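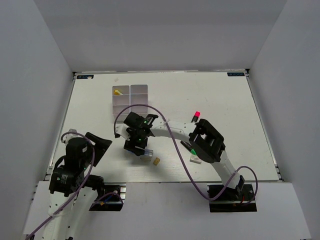 QTcの自動計測値と手計測値が合わない件について、他施設の運用を知りたい。対象は成人外来の12誘導安静時心電図。装置はFarooqui、保存と再解析はKostaで行っている。同一波形で自動値はBazett補正475 ms、心拍数87/分。接線法でII誘導とV5を測り直すと、どちらも自動値より短い。T波の終末がなだらかで、U波と一部重なる例である。手計測は紙に打ち出して行う。誘導別に切った紙片は、台の左奥にある半透明グレーの仕切りトレーに分類していくつもりだが、その前に計測手順を固めておきたい。補正式と拍数の選び方について意見を求む。

投稿:Daniyal Qureshi 6月 14:20
共有 11 コメント 5

検索 キーワードを入力 トピック内を検索

■返信1 purnbridge_ecg
心拍87でBazettなら過大補正が入る。まずFridericiaで出し直して差を見るべき。式を揃えないまま自動と手計測を比較しても意味がない。Farooquiの帳票は初期設定でどちらの式か明記されないことがあるので、設定画面の確認も必要。

■返信2 Daniyal Qureshi
比較は補正前のQTでも行っている。QTの時点ですでに差がある。式の問題は別にあると理解しているが、今回の主因とは考えていない。帳票の式はBazettで確認済み。

■返信3 Shoaib Bangash
計測の定義が違うだけだと思う。自動計測の多くは全誘導を重ねた代表波形で、最も早いQRS開始から最も遅いT終末までを取る。単一誘導の手計測より長く出るのが普通で、どちらかが誤りという話ではない。加えて、接線法は閾値法より短めに出る。U波が重なる例では閾値法のほうが不安定なので、接線法を選んだこと自体は妥当。
紙で測るなら送りは50 mm/sにする。標準速度では線幅の影響が無視できない。
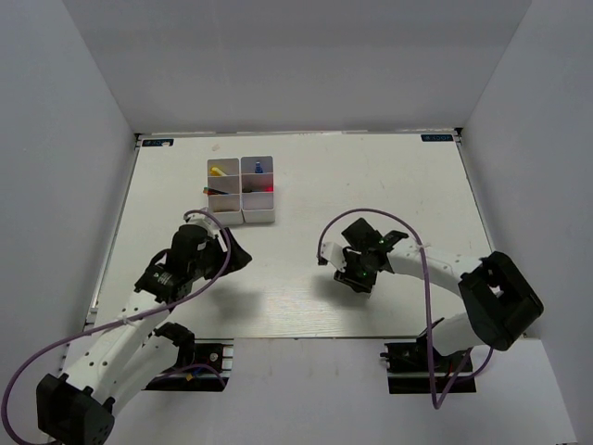 仕切り箱は2連、各3区画。左の箱の奥が黄色マーカー、中央が緑・赤・青の入ったマーカー。

誘導ごとの分類は1区画1誘導で足りる。色は誘導ではなく計測者に割り当てたほうがよい。後で計測者間の差を見るときに、紙片を並べ直すだけで済む。

■返信4 t_end_kirin
50 mm/sには反対。送りを上げるとT波の傾きが寝て、終末がかえって読みにくくなる。接線の引き始めも計測者によってずれる。うちでは標準速度のまま、Kosta上で拡大してキャリパーを当てている。紙は使わない。
拍数は連続した11拍の中央値。平均にすると期外収縮後の1拍に引っ張られる。

■返信5 Shoaib Bangash
傾きが寝るのは事実だが、接線法は最大傾斜部に線を引くので、終末の見え方には直接依存しない。閾値法なら指摘の通り。
画面計測については、表示側のフィルタが印刷側と異なる場合がある。Premthorpeの院内検討では、低域通過の設定を変えただけでT終末の読みが動いた。画面でやるならフィルタ条件を記録に残すこと。
中央値には賛成。ただし期外収縮の直後の拍は、中央値を取る前に除外したほうがよい。RRは先行する1拍を使う。

■返信6 purnbridge_ecg
先行RRだけで補正すると、呼吸性変動が大きい例でQTcがばらつく。QTはRRの変化に遅れて追従するので、同じ区間のRR平均で補正するほうが合理的だと思う。

■返信7 Daniyal Qureshi
整理した。当面の手順は次の通り。
・誘導はII、測定不能ならV5
・接線法、U波は含めない
・連続11拍、期外収縮とその直後の拍は除外、QTは中央値
・補正はBazettとFridericiaを併記、RRは同区間の平均
・自動値は別欄に残し、手計測値で上書きしない
紙送りは決めかねている。同じ症例を両方の速度で打ち出し、2名で測って差を見る。画面計測はフィルタ条件を揃えてから追加する。

■返信8 t_end_kirin
2名で測るなら、互いの値と自動値は伏せておくこと。475が先に見えていると長めに引く。速度の順番も症例ごとに入れ替えたほうがよい。

■返信9 Daniyal Qureshi
了解。自動値の欄は印刷時に非表示にする。Kostaの帳票テンプレートで消せることを確認した。

このトピックを共有 50
前のトピック 次のトピック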